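Budgeting for hand-held grippers, a thread, because I finally got our equipment plan signed and I am way too happy about it (1/15)
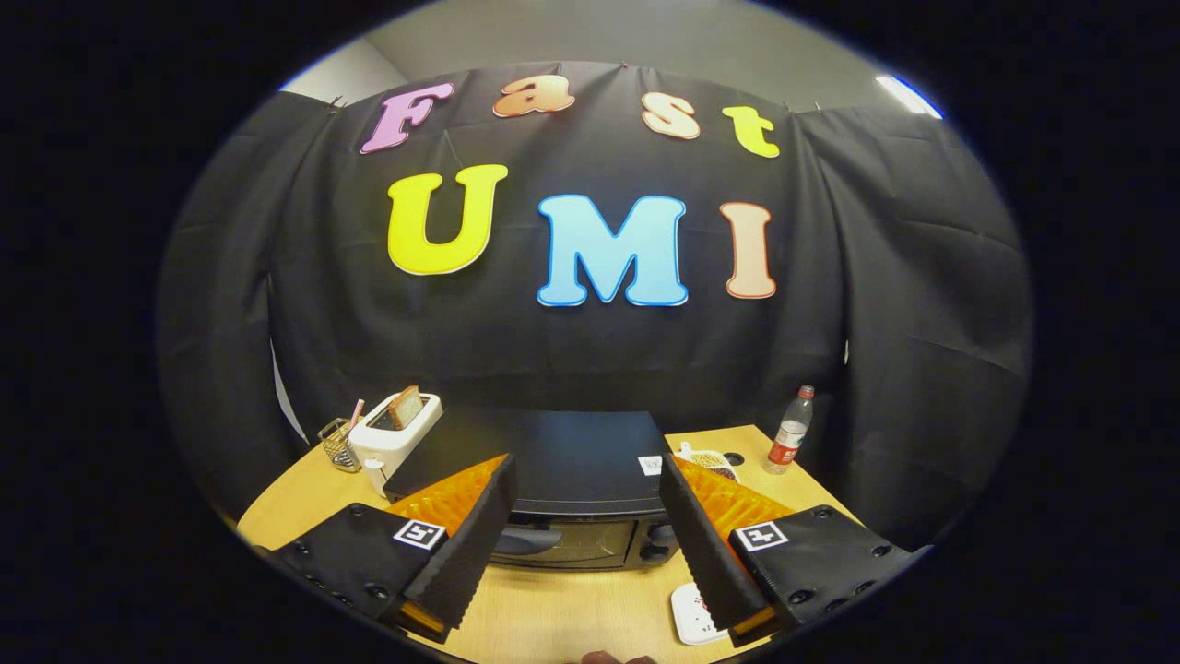
Toaster, toaster oven, two orange-padded fingers, and the best foam letters in the building.

2/ Some background. Our group teaches robots kitchen chores, and for next year I'm the one holding the spreadsheet. The first version had one enormous line for robot arms and a tiny line for everything else. Hakim Ngui looked at it and asked what people would be holding in their hands all day. Great question! I had no good answer.

3/ So the plan got flipped. Hand-held grippers come first, arms come second. You can start collecting demonstrations at a table the week the grippers arrive, while the arm order is still crawling through purchasing. If you've ever waited on a purchase order you know why this made me want to dance.

4/ Quotes! I asked two suppliers, Koltix and Trarnex. Koltix sells a complete hand-held unit, assembled and calibrated. Trarnex sells the parts as a kit and you build it on your own bench. The kit is cheaper on paper by quite a bit, and I love a kit, but please put your build hours in the budget too. I left them out the first time and Halldóra Vigfúsdóttir very kindly wrote them back in for me in red.

5/ We're going with 2 assembled units and one kit. The kit is for learning how the thing goes together, so that whoever has to fix a finger at 6 pm has done it before.

6/ Speaking of fingers: BUY SPARES. Foam facings and soft pads are the parts that touch everything, and they should be on their own line as a consumable. I put in 5 sets per gripper for the year. Bjarke Lund thinks that's low. We have a bet going and the loser buys cinnamon rolls.

7/ Markers. The square black-and-white ones that go on the gripper housings cost next to nothing to print, so it's easy to forget them completely. Add decent label stock and a bit of laminate to the order. A scuffed marker can cost you an afternoon of recordings, and an afternoon is worth a lot more than a roll of labels.

8/ Now my favorite part, the props budget. Bread! Beans! Bottled water! I gave it $400 for the year and I'm thrilled with how far that goes if you buy plain household appliances. A white two-slot toaster and a black toaster oven already give you slots, a door, a handle and a knob to plan tasks around. Small bowl of beans or seeds next to it and you've got a pouring task too.

9/ One thing on appliances: get two different models of each kind before you get a second copy of the same one. More variety for the same money. Kári Thygesen talked me into this and I've been repeating it to everybody since.

10/ Food needs its own rule. Someone has to own the bread. I'm serious, write a name in the plan. We also set a swap day for anything that sits out, and a sealed tub for dry stuff so it doesn't turn into a floor problem.

11/ Backdrop: plain black fabric and clips. I priced a proper studio stand from Mladenović and it's lovely, and it can wait. Cloth clipped up over a gray wall is fine for us this year. The letters pinned on it say Fast UMI and come in pink, peach, yellow, light blue and salmon, and I would happily defend that line item in front of any finance department in the world.

12/ Storage! Everyone skips storage, me included. Recordings pile up fast once three people are collecting. I now have drives in the first-quarter column plus a backup set, and I moved the fancy workstation down to December. We can train on shared machines until then, but a full drive stops the whole table.

13/ Questions I'd send to any gripper supplier before you sign:
Can I buy one finger by itself, or only a pair?
How long is the wait for a replacement housing?
Which screws does it use, and do they come in the box?
Who recalibrates it after a drop, us or you?
What does it weigh with the camera on?
That last one matters so much. Hold it up for ten minutes before you say yes to it. My wrist had opinions on the first loaner.

14/ Where the arms ended up: one arm, second half of the year, with a mount that takes the same fingers as the hand-held units. Matching fingers was the one spec I refused to trade away. Kultix offered us a discount on a different end effector and it was a really nice offer, but then our demonstrations and our robot would be using different hands, so we passed. Hafþór Bergmann is drawing up the adapter plate and it already looks great.

15/ Plan was approved 23/05/2024, with roughly 15 percent held back for stuff we haven't thought of yet. If you're writing one of these too, reply and I'll send you the blank spreadsheet with all the line items in it. And if you know a good source for thick foam padding in small sheets, please tell me, I'm still paying too much for shipping on that one.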